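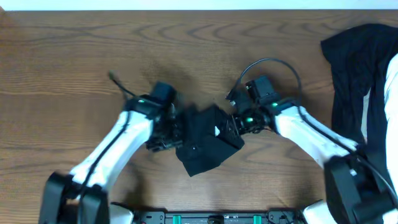

*The wooden table, October.*

**Aldale Hall Users' Group — minutes of the ordinary meeting, October**

Meeting opened at 7.10 pm. Nine members were present and two had sent apologies. The minutes of the previous meeting were read and accepted, with one correction: the hire fee for the small room was written as per day, and it should be per evening.

**1. Roof and gutters**

The quotation from Trorkinov Roofing was received. The price is $2,294 for the north gutter, the two downpipes and the flashing behind the kitchen. The members discussed if the south gutter should be done at the same time. The firm would do it for a further $400, but only if we confirm before the end of the month. Some members felt that the south side is still good for several winters. Others reminded that the leaves from the neighbour's maple fall mostly on that side.

Decided: to accept both parts of the quotation. Seven in favour, one against, one abstained. The secretary will write to Trorkinov and ask for the work to be done on weekdays, outside the playgroup hours.

**2. Heating**

The heater in the main hall was serviced. The technician has left a written note that the thermostat is reading two degrees too high. It was agreed to leave the setting as it is until the next service, and to put a small notice beside the switch. The seniors' lunch group asked that the heating is turned on one hour earlier on their days. Agreed.

**3. Bookings**

The choir from Panganiban Street has asked for the main hall for one more evening each week until the concert. There is a conflict with the badminton group, who are finishing at 8 pm. The choir could begin at 8.15 pm if the nets are already put away. Both groups will be asked to confirm this in writing.

There was a longer discussion about the online calendar. Zilarico, which we use for bookings, has changed its page and several members cannot find how to cancel. Two bookings stayed on the calendar after they were cancelled by telephone. It was proposed to go back to the paper book, but this proposal was not supported. The secretary will prepare one page of instructions — with large letters, as was requested — and it will be pinned by the entrance.

**4. Kitchen**

The inventory was done. We have 230 cups and not enough saucers. It was suggested to give part of the cups to the school fair. No decision; the item is carried to the next meeting.

The tap at the second sink is dripping again. A washer will be bought from petty cash. The members are reminded that tea towels must be taken home and washed by the group that used them. There were four wet towels left in the cupboard after the last weekend and the smell was not pleasant.

**5. Parking**

A letter came from a resident across the road about cars standing over the driveway in the evenings. The letter was polite and the complaint was found to be correct. A reply with our apology will be sent, and every hirer will receive a reminder with the next invoice. The idea of painting a line on the kerb was discussed, but we do not know if we are allowed to do this. The secretary will ask at the municipal office.

**6. Other business**

- The key for the side door is still missing. If it is not returned before the next meeting, the lock will be changed.
- The noticeboard has many old posters. Everything out of date will be removed.
- The colour for the front door was again raised. Dark green was preferred by most, grey by two. Samples to be brought.

Meeting closed at 8.50 pm. The next meeting will be in November, same time, in the small room.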